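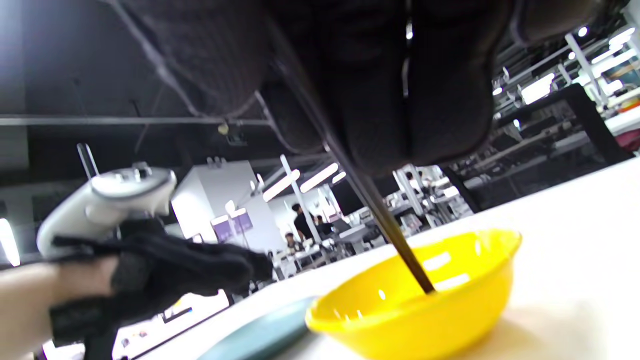 I own 262 games and I have finished 19 of them. I mention this because what follows is a defence of the wishlist, and you ought to know what sort of person is making it.

The wishlist used to be a humble thing. You saw a game you fancied, you pressed the heart, and some months later you forgot why. Now it is a sales instrument. Press the heart on Farodo, as I did in September, and the shop writes to you as though you'd left a child at the swimming pool. It is 30 per cent off. It is still 30 per cent off. It will shortly stop being 30 per cent off, and then, after a decent period of mourning, it will be 30 per cent off again.

I bought it, of course. I have played the tutorial twice.

My friend Khoa Lã thinks the answer is to delete the list altogether and buy only what you mean to play that evening. He has the calm of a man who owns one console and knows where both controllers are. I tried it his way and lasted until teatime, when Prolum got a trailer.
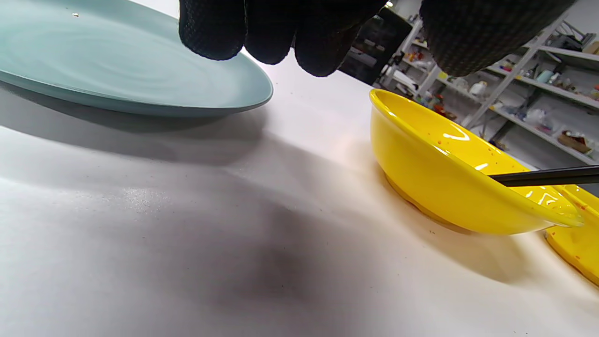
So should you ever buy a game just because it's on sale?

Only if you'd be happy to start it tonight. A cheap game you never open has cost you more than a dear one you play to the end, and it takes up room on the memory card while it sulks.

I know how that sounds coming from me. But the shops have got very good at selling us the evening we wish we were going to have, and the evening we get is usually forty minutes with a phone going off. Jito wants 200 hours of that. I looked at the number on the store page, where it was being offered as a good thing, and felt the way I do when a restaurant menu has a spine. 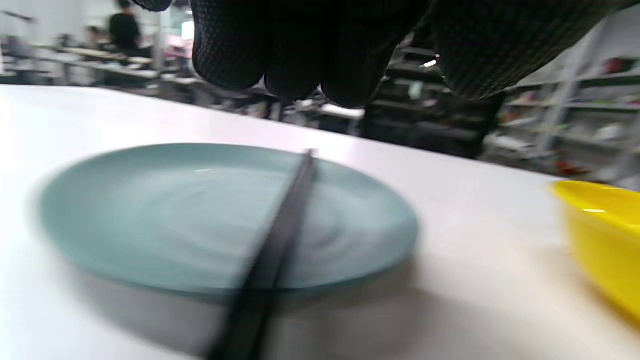
Long games are sold on the idea that more is always kinder to the buyer. Every patch brings another island, another fishing contest, another blacksmith with a dead brother. Elisa Bellini, who lent me her copy of Mazza, finished it over a single weekend and talked about it for the rest of the year. It has one town and one tune. Her case for it was that you could see the whole thing at once, like a plain round plate on a white table, and decide for yourself whether you wanted it. I can't say that of Jito, where the map has its own map. And Mazza was full price when she bought it — it hardly ever goes on sale, poor thing, so it never turns up in anybody's inbox.

What I'd like is a shop that let me sort by length. Shortest first, with the padding counted separately. Give me a button that hides everything I already own in a slightly different edition, and another that asks, before it takes my money, how I'm getting on with the last one. I would resent that button very much. I would probably press "remind me later" and carry on to the till. 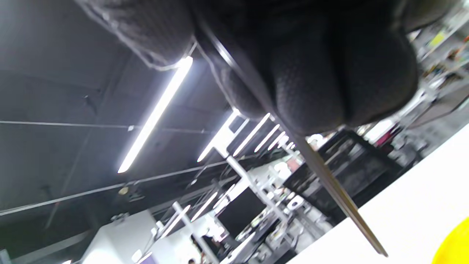

What I have left on the list

Four games, down from a number I'd sooner not print. Prolum is still there, on the strength of a trailer that showed a door opening. The other three are short and I have promised myself one at a time, beginning when I've given Farodo a proper go. I'm past the tutorial now. There's a blacksmith.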